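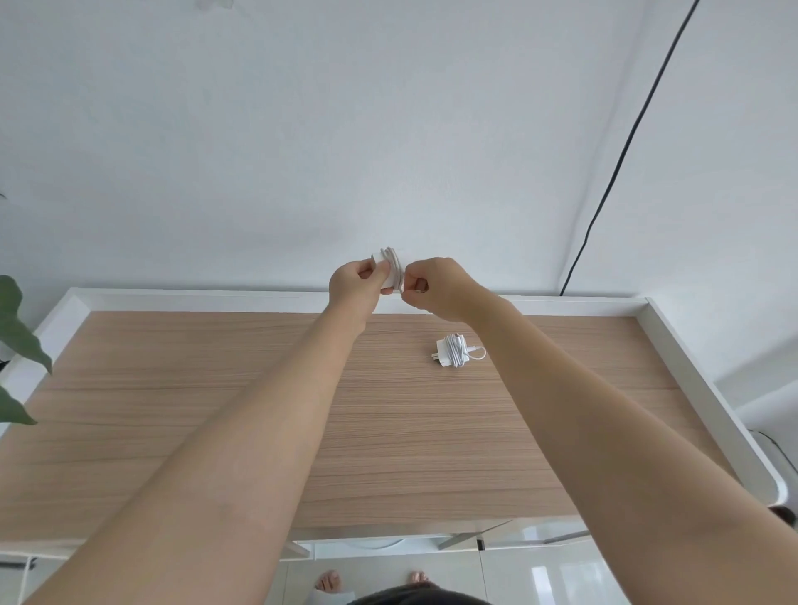
Recording cord wrapping at home for a robot learning set, how picky should I be?

Ayane Onishi

Hi all! I've been recording hand tasks from my own desk for a while now (cable winding, mostly, with the camera up on my head) and I upload everything to Plirkora so it can go into training a two-armed robot. I'm up to 76 clips and I'm starting to second-guess myself. Sometimes I wrap neatly, sometimes I fumble and have to go back a turn, and the cord ends up all over the desk. Do I toss the messy ones? Also, I keep the same desk, same wall, same plant every single time, and I'm wondering if that's going to hurt. The task sheet just says "wrap the cable" and leaves it there, so I've been making up my own rules, and I'd love to hear what other people do before I record a whole bunch more.

Pendamen

Keep the fumbles!! I tossed mine at first and I still regret it. A person dropping a loop and picking it back up is useful stuff, because the robot is going to drop loops too and it needs to have seen a way back. What I do is tag them "recovery" when I upload, so whoever trains on them can pull them out if they want only the clean ones.

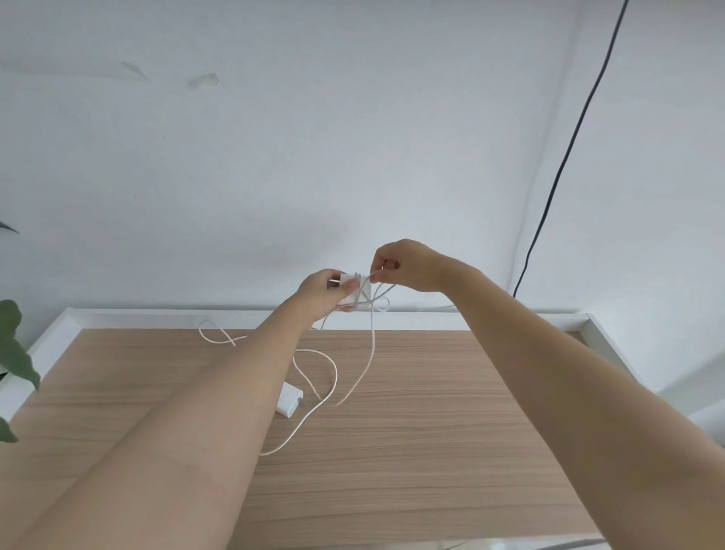

How long should one clip be?

Long enough to cover one full wrap from start to finish, with a second or two of still hands at each end. Mine usually land under 80 seconds. If you run three wraps together, somebody has to chop them up later, and they'll cut in places you wouldn't.

The thing I would be strict about is keeping your hands in view. When I lean back I lose my fingers off the bottom and then the clip is pretty much junk (ask me how I know). I do one short test, watch it, fix my chair, and only then start for real.

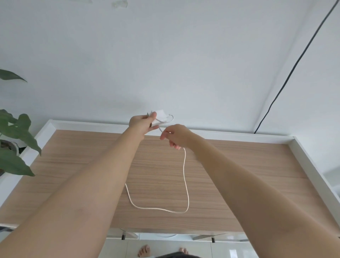 And vary your starting point a little. Begin with the cord stretched out one time, bunched up the next, switch which hand does the winding if you can stand it. I do 8 takes and then change something, even if it's only where the cord is lying. Same desk is fine for a first batch, but I'd get a second spot in there before you hit the big numbers. My kitchen counter clips look terrible and I'm glad I have them.

Culen

same desk is a problem imo. I had 2059 clips all on one table and had to redo a lot of it. move around

Mizuno

Agree with Pendamen on the tags. Write down your rules too, even the made-up ones, and put them in the notes box with the batch. Mine say which hand holds and what counts as finished (for me it's when I let go of the bundle). I changed my mind on that partway through March and now the early clips and the later ones don't match, so pick one and stick with it.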